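3.2 Collection of Demonstrations in Simulation

All demonstrations for the kitchen tasks were gathered in simulation. Each scene is drawn from the Trundcombe set, which supplies the room layout, the cabinet fronts and the appliances as articulated models. Doors and drawers move on hinge or slide joints with fixed limits, and friction at each joint is drawn anew at every reset. The base of the arm is placed on the floor in front of the target appliance, with a small random offset in position and heading.

Two operators recorded the source demonstrations by teleoperation. An operator controls the pose of the gripper through a handheld device, and the joint angles follow from an inverse kinematics solver running at the control rate of 20 Hz. Operators were told to approach a handle from the front, to close the fingers only after the arm had come to rest, and to release before backing away. No other guidance on style was given. Earlier trials with stricter rules (Vass and Kpodo, unpublished) produced slow, uniform motions, and policies trained on them recovered poorly from small errors in the grasp.

Every source demonstration was then split into segments at the points where the gripper makes or breaks contact. Following Singhal's procedure, each segment is expressed relative to the part being handled, moved to a new scene, and replayed from a new starting pose. A replay was kept if the joint of the target part reached its goal range and no link of the arm touched the floor or a neighboring cabinet. Up to 8 replays were attempted per segment before the segment was dropped for that scene.

Refrigerators with paired doors needed separate treatment. The starting angle of each door is sampled independently, so an episode may begin with one door open and the other closed (Figure 2). In such cases the forearm often has to cross the open compartment to reach the remaining handle, and the replay filter rejects many segments that would be valid with both doors shut. We did not rebalance the data to correct for this. The open door is left free to move during the episode, and contact with it is logged but does not end the replay.

Observations consist of a color image from a fixed viewpoint beside the arm, the joint angles, and the opening of the gripper. Actions are stored as changes in gripper pose along with a binary close command. Lighting was kept even across all scenes, and variation in appearance comes only from the materials assigned to the cabinets, floor and appliances.

Figure 2. Reaching for the handle of the closed left door while the right door stands open.

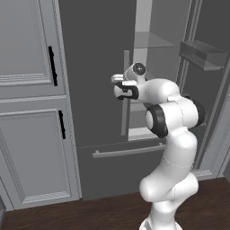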